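In Praise of the Ten-Minute Table Reset
By Kiprono Langat
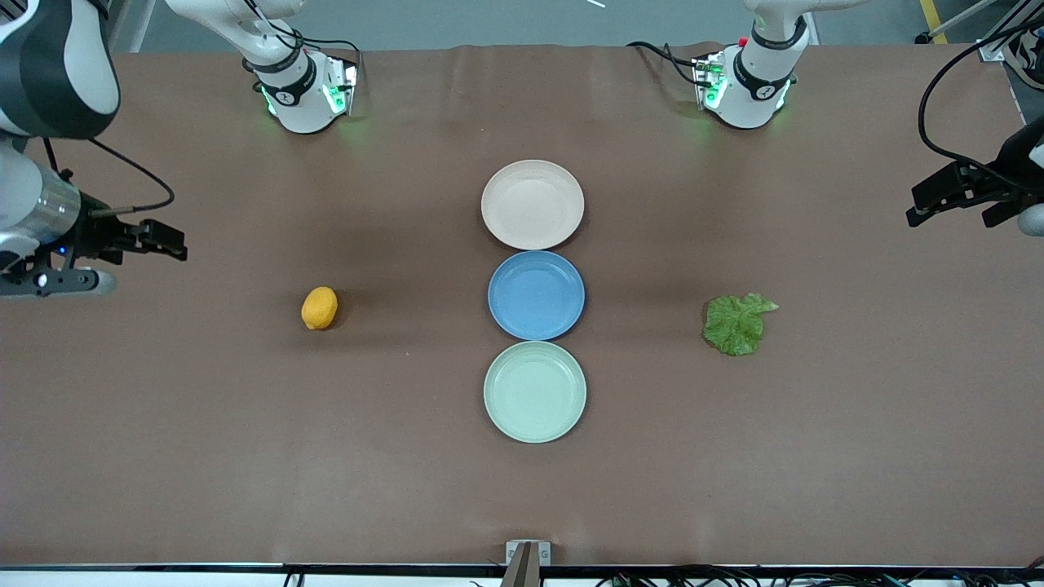

I have been looking after a two-arm tabletop cell at Trondoden for a while now, and my favorite part of the job is the part most visitors walk right past. I mean the reset. Putting the plates back, squaring up the cover, checking the cables, sending both arms to their start pose and doing it all over again. I love it! I think it deserves far more respect than it gets, and I think a lot of teams with trouble in their control code have a table problem.

Our own bad stretch came last winter. The arms had been putting a lemon on a plate all week without much fuss, and then the misses started creeping in. We went through the usual suspects. We retuned the grip force, we argued about the camera calibration, and I spent an evening reading logs from 182 runs looking for a pattern in the joint readings. Huệ Hầu finally walked over with a steel ruler, laid it beside the middle plate, and found the whole row had wandered 6 millimeters toward the back. Each person resetting the table had matched it to the last person's reset, so the error just kept walking.

So now we measure from the table edge, every time, and never from the other objects. Plates first, then the food on either side. It sounds fussy (it is fussy) but it takes hardly any longer once your hands know it.

The cover is my other hobbyhorse. People treat the cloth or mat on a robot table like wallpaper, when a ridge under a dish can tilt it enough to change where the rim sits. I smooth ours from the middle out and I'm picky about the part where the work happens. Creases back by the arm bases bother me a lot less. If you try to get every inch perfect you will be there until lunch.

Then cables. Please, look at your cables! Leave enough slack for the wrist to turn all the way through its range, and run the arm slowly through that range by hand or at crawl speed while you watch the loop. We replaced a gripper lead at 800 hours that could have gone on much longer if I had given it a better curve on day one. That one is on me.

I know the argument on the other side. A good robot ought to cope with a plate that has moved, and a kitchen will never be squared up with a ruler. I agree completely, and I want to get there. But if you want to test a shifted plate, shift it on purpose and write down how far. Drift you didn't choose teaches you very little, and it makes the results you did work for hard to trust.

Huệ keeps the ruler on a hook by the cell now. We're at run 1387 on the current setup, and I still check the row myself before the first one of the morning.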